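Ornier Catering Services
An update for colleagues, clients and suppliers on the introduction of robot arms in our staff kitchens. This thread sets out what has been decided and what has not.

1/ Ornier prepares food in kitchens at 27 client workplaces. From December, the kitchen at our Escobedo site will use a two-armed robot for counter work: setting out, putting away and clearing.

2/ The tasks are being worked through in a simulated kitchen first. The software is supplied by Wosero. 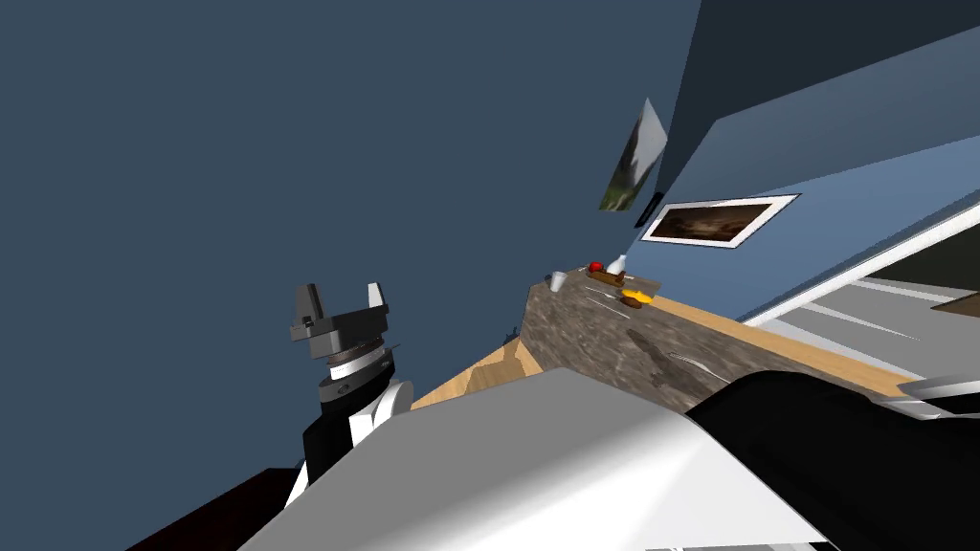

Views from the simulated kitchen, with the gripper open in all three.

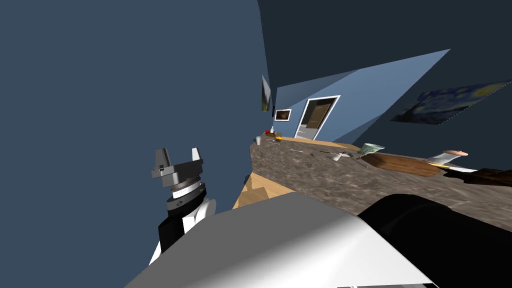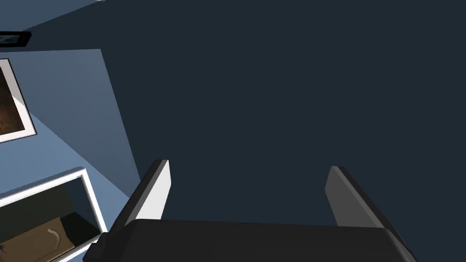

3/ Our kitchen assistants were asked in the spring which parts of the day they would most like to hand over. The early set-up was the clear first choice, followed by the clearing of counters after lunch. Both are in the first phase.

4/ No post at Escobedo will be lost as a result of this change. Contracted hours remain as they are. Start times for the early shift move from 5.30 am to 6.15 am, and the early-start allowance will continue to be paid in full until the arrangement is reviewed.

5/ Some duties will change. Each shift will have one colleague responsible for the robot: starting it, stopping it, and recording anything it drops or leaves in the wrong place. This is skilled work and will be graded as such.

6/ Training lasts 60 hours and takes place in paid time. Colleagues who do not wish to take it may remain in their present role. Managers have been told that a refusal is not to be noted on any appraisal.

7/ Hot food, knives in use and all allergen handling stay with people. We have had several questions on this point, and the answer applies to every site.

8/ The simulated trials have so far covered 2,914 attempts at picking up and placing small items. Cups are going well. Thin cutlery lying flat on a counter remains difficult, and we shall not put that task into a working kitchen until the results improve.

9/ Colleagues at Laluseck have asked when their kitchen will follow. No date has been set. The layout there is narrower, and the walkway behind the counter would need to be widened - a matter for the building's owner as well as for us.

10/ Questions may be put to your site manager or left in the box by the rota board. Written replies will be posted beside it.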